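## 7. Recording Demonstrations of Interrupted Suturing

This section describes how an operator records demonstrations on the Flida console for use in the Gedel training set. It applies to the interrupted stitch only. Operators must have completed the console orientation in Section 2 before they record. 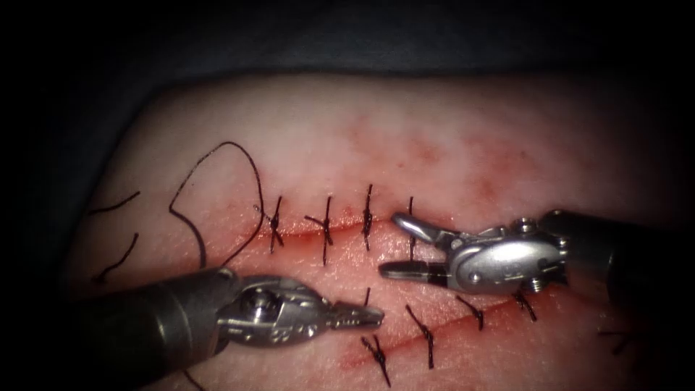
Mairéad Mac Suibhne

### 7.1 Before the session

1. Fix the tissue pad to the tray and confirm that it does not shift when a gripper presses on it.
2. Home both arms. Wait for the status line to read READY on each side.
3. Check the fixed camera and both wrist cameras. The incision to be closed must be visible in the fixed view.
4. Open a new session in Biren, the recording application, and enter the operator code, the pad number, and the thread type.
5. Record a test clip and play it back. Confirm that the camera streams and the joint data start together.

**Note.** A pad may carry stitches from earlier episodes. Enter the number of the first new stitch in the session record so that annotators do not assign earlier work to the current operator.

**Caution.** Keep hands outside the tray whenever the arms are powered. Needles are changed only with the foot pedal released and the arms locked.

### 7.2 Recording an episode

One episode covers one complete stitch. It begins with the needle held and clear of the tissue, and it closes when both tails have been trimmed.

1. Press the left pedal to begin recording. Hold both instruments still for two seconds.
2. Drive the needle through both edges of the incision in one continuous motion.
3. Receive the needle with the second instrument. Do not release the first until the second has a firm hold.
4. Draw the thread through, leaving a tail long enough to tie.
5. Tie the knot, trim the tails, and return both instruments to the rest position.
6. Press the left pedal again to close the episode. Enter an outcome code.
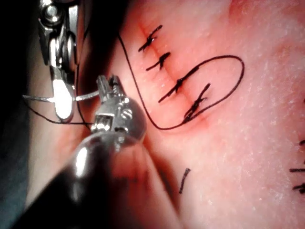

*Figure 7-2. Wrist camera view: needle between the two instruments, with a loop of thread on the tissue to the right.*

A slow transfer is acceptable. A hesitation is also acceptable, provided the operator then completes the step. Operators should not repeat an episode for the sake of a smoother motion, as the learning system requires examples of correction as well as examples of clean work.

**Caution.** If the needle is dropped and cannot be seen in any view, close the episode with code 30 and lock the arms. Recording may resume only when the needle has been found.

### 7.3 Outcome codes

| Code | Meaning |
|---|---|
| 2 | Stitch completed, with a correction during the episode |
| 7 | Stitch abandoned, thread broken or tangled |
| 30 | Needle lost from view |
| 100 | Stitch completed, no correction |

Assign the code immediately after the episode. Codes may be changed later only by the session reviewer, Leopoldo Rosales, or by a person he has named in writing.
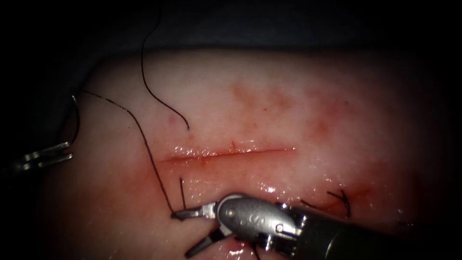

**Should a failed episode be deleted?**

Failed episodes are kept. Assign code 7 or 30 as appropriate and begin a new episode. The training software separates them by code.

### 7.4 Annotation

Annotation is carried out in the Moynihan viewer. Each episode is divided into five phases: insertion, transfer, draw, tie, and trim. The annotator marks the first moment of each phase and leaves the remaining fields blank.

1. Open the episode and select the fixed view.
2. Mark the phase boundaries on the timeline.
3. Switch to the wrist view and adjust any boundary that was hidden by an instrument.
4. Save the record and set its status to *Pending review*.
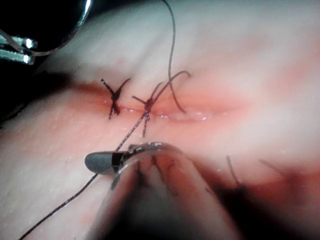
Thread labels require particular care, and the annotator should trace each strand from the knot outward before assigning one. The label *tail* is reserved for a short trimmed end; any strand that leaves the view is labeled *long strand*, even if its other end cannot be found. In the wrist view shown, the left knot therefore receives tail labels only, while the strand that rises from the right knot to the top border and the one that runs down to the bottom-left corner are both long strands. Blurred ends away from the knots are labeled *unassigned*. Disagreements between annotators are referred to Gráinne Hennessy.

### 7.5 Closing the session

1. Lock both arms and confirm that the needle has been returned to its holder.
2. Select *Close session* in Biren. Do not switch off the console until the upload bar has cleared.
3. Compare the episode list with the written log and correct any missing outcome codes.
4. Store the pad in its numbered sleeve. Pads are retained until the April review.

Faults in the pedal or the camera streams are to be reported to Jarlath Duggan before the next session is opened.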